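Notebook, Flirkow bench - Wednesday, after lunch

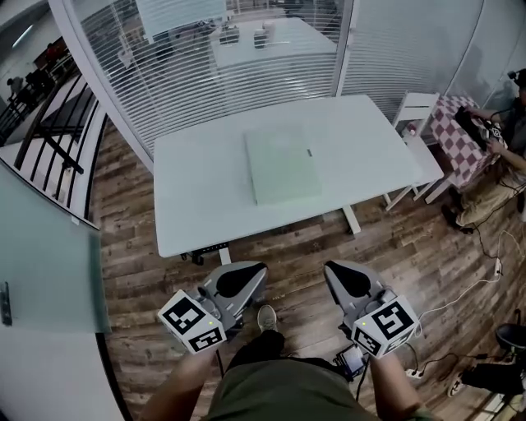

I keep coming back to the same question my relatives ask every holiday, which is when one of these things will finally wipe down a kitchen for them, and I still don't have an answer I'd put money on. What I can say after this morning is that I've been too hard on the boring jobs. Picking up something flat is a miserable task for two fingers. The pale green square lying in the middle of the white table looks like the easiest object in the building, and yet there's no handle on it and not much of an edge to get under. A person slides it to the edge of the table without a thought, gets a thumb beneath and up it comes. With rounded black pads on each side you have to plan for that, and the plan has to live in the demonstrations or the policy will never find it.

Numbers for my own memory: the Perrin set is at 735 demonstrations now, of which I'd call 70 sloppy, mostly mine from June when I was still rushing the approach. I'd like to throw those out before the next training run, though I went back and forth on it over coffee. Sloppy ones do teach recovery. Leaving them in for the first run and taking them out for the second seems fair, and then we can compare.

The last policy got 33 good lifts before we stopped for the day, and it had a funny way of failing - it would press straight down in the center, wait, and press again, like somebody stuck on the first screen of an old Atari game. I do feel for it! More slide-to-the-edge examples should help, and please, everyone, do them slowly.

As for the bigger chore list (Arnow wants four: clear a table, wipe it, stack trays, fold cloths), I'd say clearing is close, stacking is close if the trays are kind to us, and wiping I could see by next year. Cloths I wouldn't promise to anyone. My mother can go on folding her own for a while yet.

To do: relabel the June files, ask about spare finger pads, try the slide from the left as well as the right.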